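Às sete da manhã, a primeira tarefa na célula de Darkdale é limpar. Antes de ligar seja o que for, Chinyere Danladi passa um pano seco pelo tampo da mesa, confere os pratos e puxa cada cabo até à ficha. Só depois abre o caderno de manutenção, que vai no segundo volume e guarda 2916 entradas.

A célula chama-se Obi e serve para ensinar uma pinça a separar coisas pequenas: arroz, contas, grãos. O trabalho de montagem coube à Prenham, que tem contrato de assistência até 2029. O dia a dia, porém, é feito por Danladi e por Dima Jaber, técnico de calibração. São os dois que trocam correias, apertam parafusos e decidem quando uma pinça sai de serviço.

A calibração demora quase 47 minutos. Jaber começa pelos punhos. Um módulo mal apertado roda com o braço, e o erro aparece na posição da mão. Seguem-se as luvas, dedo a dedo, e por fim a pinça manual, que tem de fechar por igual dos dois lados.
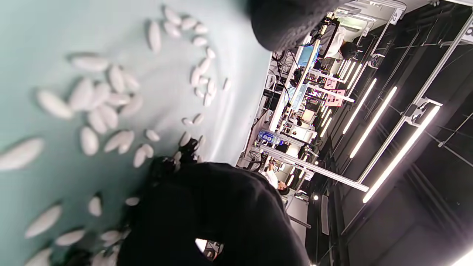
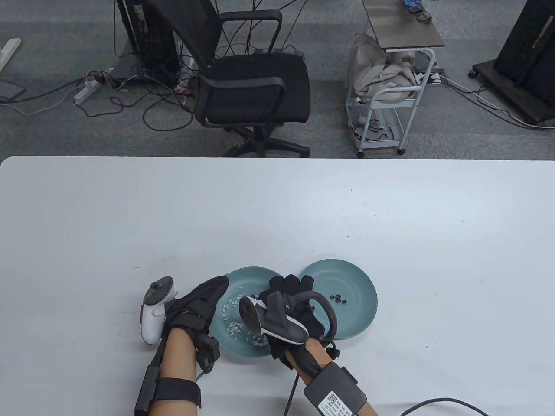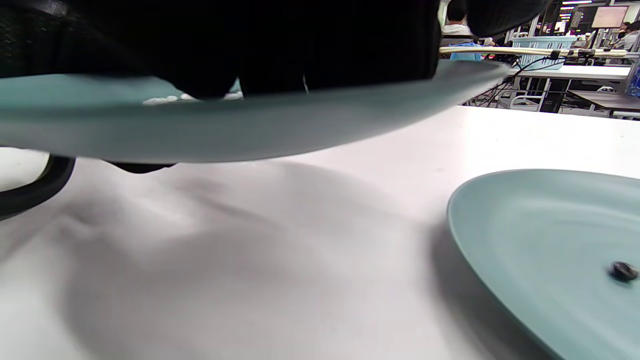

Darkdale, julho

Nos três postos de recolha, o material miúdo é o que dá mais trabalho à manutenção. O arroz larga pó, e o pó entra nas articulações. Danladi desmonta as pontas dos dedos das pinças ao fim de cada turno e limpa-as com um pincel de cerdas curtas. Não usa ar comprimido, que empurra a sujidade para dentro.

As luvas têm outro problema. O tecido cede nas costuras e as leituras começam a variar. Jaber guarda um par de reserva na gaveta e faz a troca logo que duas calibrações seguidas dão valores diferentes.

Os cabos partem quase sempre junto à ficha. A Clukby, que fornece as peças, sugeriu ligações mais compridas, com folga para o movimento do cotovelo. Foram instaladas na primavera e as avarias diminuíram, embora Jaber ainda se queixe do peso no pulso.

«Uma pinça que falha por completo vê-se logo», diz Danladi. «A que fecha um bocadinho torta pode estragar uma manhã de gravações.»

A próxima revisão inclui a substituição das correias dos antebraços e uma nova fixação para os módulos. As peças já chegaram e estão na prateleira, à espera de uma tarde sem recolhas.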